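Chapter 7
Segmenting Demonstrations into Steps

7.1 Why a Recording Is Not Yet a Lesson

The preceding chapters treated a demonstration as a single stream of data: two gripper positions, two jaw openings, and one or more camera views, all sampled against a common clock. That treatment is sufficient for storage and playback. It is less helpful when the recording is to be used for training a controller, for a folding task contains several kinds of motion, and a controller that averages over them will perform none of them well.

This chapter introduces segmentation, the division of a demonstration into shorter spans, each of which has one purpose. A span may be as brief as the closing of a jaw or as long as the carrying of a garment across a table. The software that performs the division is called a segmenter. Its output is a list of boundaries, each with a time and a label, and these are passed to the planner described in Chapter 9.

The running case for the chapter is drawn from the Soomro set, a collection of 221 two-handed demonstrations with clothing. Readers who completed the exercises in Chapter 6 will already have the Prunum toolkit installed and may load the set directly. Those who did not should do so before reaching Section 7.3, where the first program is developed.

7.2 Grasps as Anchors

The most dependable boundaries in a cloth task are found at changes of grasp. While both grippers hold the fabric, the motion of one hand limits the motion of the other, and the two paths must be read together. Once either jaw opens, that coupling is gone and the hands may be modeled separately. A segmenter should therefore begin with the jaw signals and turn to the camera views only when the jaw signals leave a question open.

A pair of folded shorts offers a convenient case. The garment is long in one direction and narrow in the other, so that a grasp at each end determines most of its position on the table. It does not determine all of it. Fabric between the two grasps can wrinkle or sag without any change in the gripper positions, and a planner that relies on those positions alone will miss the difference.
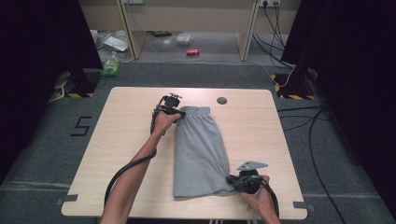
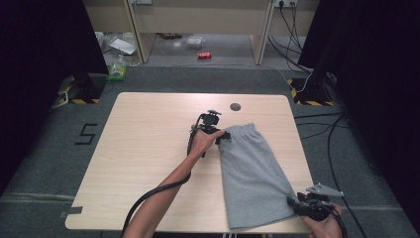
Figures 7.1 and 7.2. Two-handed grasp on folded shorts, one gripper at the waistband and the other at the leg end.

For the purposes of this chapter, a state of this kind is given the label HOLD-BOTH. The label records which jaws are closed on the fabric. It says nothing about direction of travel, and two moments with the same label may belong to different steps of the task. The distinction between a state and a step is the source of many early errors in student programs, and it is taken up again in Section 7.4.

On this point Gulside has objected that a label based on grasp alone is too coarse to be of use, and that the angle of the garment on the table should be part of the state from the start. The objection has merit. A planner must know the angle before it can choose a path, and to compute it later means reading the camera views a second time. Kirex takes the opposite position and keeps the labels few – angle, height, and speed are stored beside the label as plain numbers. The present text follows the second practice. Readers should be aware that the first is also in common use.

7.3 A First Segmenter

The program developed in this section reads the two jaw signals and marks a boundary wherever either one crosses a fixed threshold. Jaw opening is expressed on a scale from 0 to 100, where 0 is fully closed. The threshold is set at 40. Because fabric has thickness, a jaw that holds a folded garment does not reach 0, and a threshold placed too low will report that no grasp took place.

A single threshold has one well-known weakness. If the signal hovers near the chosen value, the program will mark many boundaries where a person would mark one. The usual remedy is to require that the signal remain on the new side of the threshold for 3 consecutive samples before a boundary is accepted. The delay this introduces must be subtracted from the reported time – a correction that is easily forgotten and that shifts every label in the file when it is.

The input to the program is a table with one row per sample and the following columns:

time
left jaw opening
right jaw opening

Camera data is not read at this stage.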